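Tuesday, and the tidying has entered its second phase, in which everything looks worse.

I had given myself 90 minutes before lunch. This was based on the last time I cleared the workroom, an occasion I remember as brisk and satisfying and which, according to my own notes, took two days and ended with me lying on the floor. The floor is at least a nice green. I have never regretted the green, although the man from Kumarasinghe who laid it told me I would.

Began with the tables, on the principle that a clear table makes a person feel in charge. The white glossy one shows every fingerprint. I wiped it, admired it, put my tea down on it and had to wipe it again. The other one, the desk with the grey legs, I did less well, having by then used up my interest in wiping. Small things migrate to it. I move them to the glossy table, and some hours later they are back on the desk, and phones are the worst for it. There are always phones on tables here, generally face down, as if they had heard something upsetting.

Then the cables. I bought a packet of ties from Helum in the spring with the idea that every lead in the place would be coiled, tied and labelled. I found the packet this morning. Unopened. It was under a pile of cables. I did tie up 8 of them before the black ones and the blue ones got into each other in a way I can only call personal, and then I pushed the rest towards the wall with my foot. They were back out by three o'clock. There is a socket high up on that wall, far above where any sensible person would want to plug anything in, and I have spent years meaning to ask why. It came with the building. So did the smell in December.

The stool I refuse to discuss. Fine, I will discuss it. It is a perfectly good stool, black, on wheels, with a chrome ring to put your feet on, and it belongs wherever I am about to walk. I have put it in the corner. I have put it under the desk. I turned round with an armful of lids and there it was again, waiting, and I said a word I don't usually use before dark.

Which brings me to the blue bin. The plan, and I want it written down that there was one, was a single big bin for everything without a home, to be sorted at the end of the week. I ordered it from Plornitholm, who sent one far bluer than the one in the catalogue. It is so blue that you can find it with your eyes half shut, and I suppose that helps. The drawback of a bin for things without a home is that the bin becomes their home. By teatime I was evicting things from perfectly decent shelves because the bin was nearer. A tape measure went in. I needed the tape measure at once.

Rang Madumberg about the shelving for the slotted frame, was on hold for the whole of a sandwich, and was told 6 weeks. I said that would be lovely. It would not be lovely.

Stopped at half past five with the glossy table nearly clear, the desk nearly as it was, and the floor a matter of opinion. Went home by bus and thought about lids.
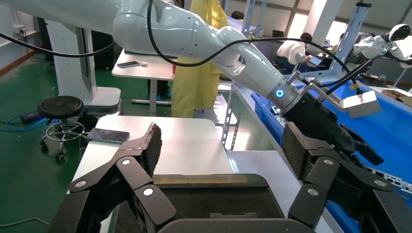 Tharindu Weerasinghe: Get two bins. I had the one for years and it only worked when I bought a smaller one and made myself empty it every night before I put my coat on. As for the stool, take the wheels off. Mine has stayed where I left it ever since, though I did have to sand a bit off the underside of the desk.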